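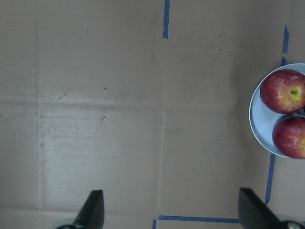 Search this site Enter keywords Go

Workshop > Checklists > Two-arm cell > Gripper comparison

Print this page | E-mail this page

Gripper comparison checklist — two-arm cell, Brudgate shop

Covers the parallel fingers from Fludine (set A) and the Stojanović set (set B). Produce handling only. Fill in before any timed runs. Marks used: OK, FIX, OPEN. An item marked OPEN does not stop the trial, but its results can't go in the report until it's closed.

Section 1. Before power

1.1 Mounting plates, all bolts present and torqued. OK
Comment: Both plates checked. I put a paint mark across each bolt so the next person can see movement. Please don't paint over my paint.

1.2 Finger fasteners. OK
Comment: Set A came with thread compound already applied. Set B came with nothing and a sheet saying compound was "optional." I applied it.

1.3 Cable slack at the wrist, full rotation by hand. FIX
Comment: Right arm is fine. Left arm loop needs watching when the wrist turns past its usual working angle. The supplier says the loop is rated for it. I would like to see the rating, which was promised in January and hasn't arrived.

1.4 Emergency stop reachable from both sides of the table. OK

1.5 Finger faces clean. OK
Comment: Wipe between every block, both sets. The last comparison skipped this for one set and then reported a difference in slip.

Section 2. Table and layout

2.1 Surface covering flat and secured. FIX
Comment: Creases are still there. A low approach can catch a raised fold, and if it does we'll be blaming the fingers for it. Press flat or replace.

2.2 Tape zones readable. FIX
Comment: Lines wander and there are gaps. Good enough for a person to put a plate back in the right rectangle, not good enough to measure placement error from. The draft report quotes placement error. Either re-tape with a straightedge or take that column out.

2.3 Containers set inside zones before each run. OK 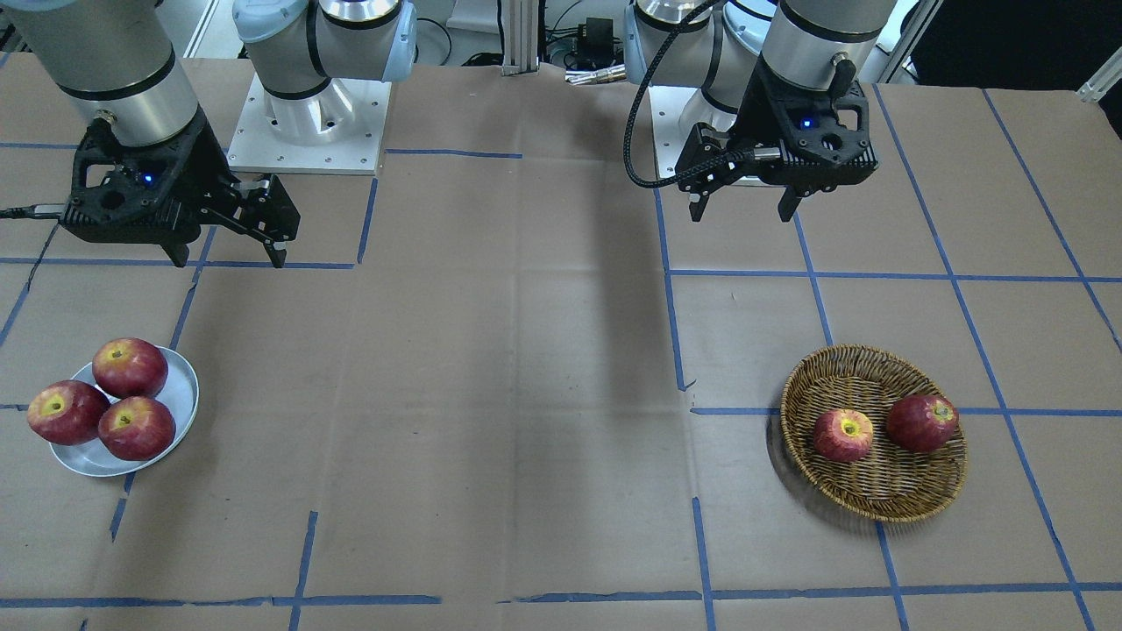
Item 2.3. Plate and basket on the taped grid, both arms above the table.

2.4 Same container types for both finger sets. OPEN
Comment: A plate has a low lip and a basket has a woven rim, and the two ask different things of a fingertip. I have no problem with using both. I do have a problem with averaging them. Report them separately.

2.5 Same fruit for both sets. OPEN
Comment: Apples vary in size and they bruise. If set B always goes second it always gets the tired fruit. Alternate the order and write down which went first. Swap out anything soft.

2.6 Shadow on work area. OPEN
Comment: The equipment at the back throws a shadow on the middle of the paper. The vision settings were tuned with the lights in some other position, going by the notes. Run the detection check again before trusting a missed pick as a gripper fault.

Section 3. Power on, no load

3.1 Status lights on both grippers. OK
Comment: Lit blue on both. All this tells you is that the gripper has power and thinks it's happy. Do 3.2 anyway.

3.2 Full open and full close, 22 cycles each, listen for grinding. OK
Comment: Set B has a faint click near full open. Same click every time. I was told it would wear in. Noted here so we can see whether it does.

3.3 Opening width against data sheet. FIX
Comment: Set A matches. Set B is 3 mm short of what's printed. Could be the adapter. It matters for the larger apples, where there isn't much clearance to give away.

3.4 Wrist camera view, both fingertips visible when open. OK
Comment: Check this again after any finger change. The sets differ in shape, and a view that worked for one may be blocked by the other.

3.5 Arm-to-arm clearance at the center of the table. OK
Comment: Tested at slow speed only. Repeat at trial speed with a hand on the stop.

Section 4. Claims to be checked in the trial

4.1 "No bruising on soft produce." OPEN
Comment: An apple isn't soft produce. Passing here proves very little about a peach. Hold fruit for two days after the run, then cut and look.

4.2 "996 picks out of a thousand." OPEN
Comment: Supplier's own number, from the supplier's own bench. No word on what was picked, from what, or how many retries were allowed. We count a retry as a miss.

4.3 "Drop-in with the Graltinia controller." FIX
Comment: It dropped in after we changed two settings and a connector. Log the hours. Swap time is part of the cost and it's missing from the comparison table.

4.4 Force setting equal across sets. OPEN
Comment: The same number on the screen doesn't mean the same squeeze at the tip. Use the gauge — don't copy the value across.

Section 5. Result

Cleared for slow-speed trial: yes
Cleared for timed runs: no, pending 1.3, 2.1, 2.2 and 3.3
Cleared for quoting to anybody outside the shop: no

Recheck all FIX items after the table is re-covered. Keep the old sheet with the new one.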